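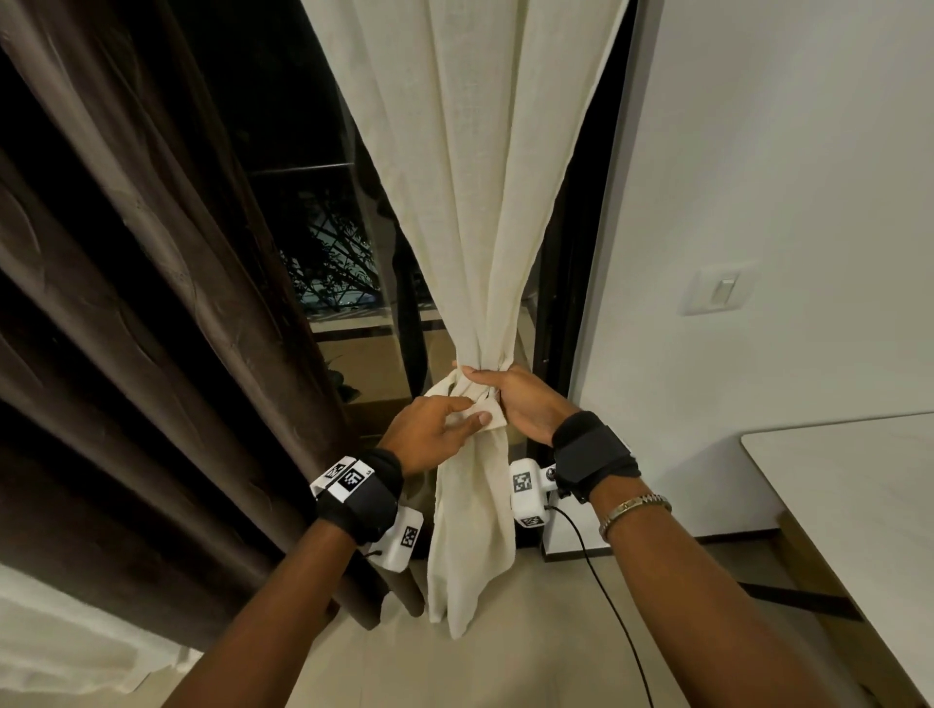
Cream one knotted up, brown one left down on its side

linen_lowri
Posted 2022-10-06
Right, I'm a convert! I've been fighting these balcony door curtains for ages – the cream linen always ends up underfoot when you want to get outside. No hooks, no tiebacks, nothing to screw into the wall. You just gather the whole thing at about waist height, twist the tail and tie the cloth round itself. Takes seconds and I love how the pleats fall above the knot. Anyone else do this?

rhun_b
Love it!! We did the same in the rented flat all through April and it let so much air in. Ours was a cotton panel from Nendis, 200 long, and it knotted beautifully. How long is yours? The tail looks very near the floor.

plumbline80
Going to be the grump here. Linen holds a crease like nothing else. Leave it tied all week and you'll have a crumpled band across the middle every time you let it down. A strip of ribbon does the same job and is much kinder to the cloth.

linen_lowri
Fair point, but I quite like linen a bit crumpled? It's never going to look ironed in my house anyway. Rhun, I haven't measured it, will do. The brown one is far too heavy to knot, I tried once and it was like wrestling a duvet. That one just gets pushed along the rail.

Idero
Brown curtain is gorgeous by the way, is that a swirly pattern in it? I'd tie the cream one lower, personally. You get a longer sweep and the tail doesn't stick out.

plumbline80
Lower and it'll be on the floor, surely. If anything I'd go higher.

rhun_b
Higher gets my vote too. Also try tying it a bit looser, then the creases drop out overnight. I give ours a quick spritz from a plant mister and pull it straight with my hands, and that sorts most of it. Plumbline, do you wrap the ribbon once or twice?

plumbline80
Twice, with a bow at the back. 80 cm of ribbon is plenty for one panel.

linen_lowri
Ooh, I've got some green ribbon left over from the cushions! Will try it on one side and keep the knot going when I can't be bothered – and I'll go up a hand's width like you both say. Idero, yes, swirls, very faint, you mostly notice them with the lamp on.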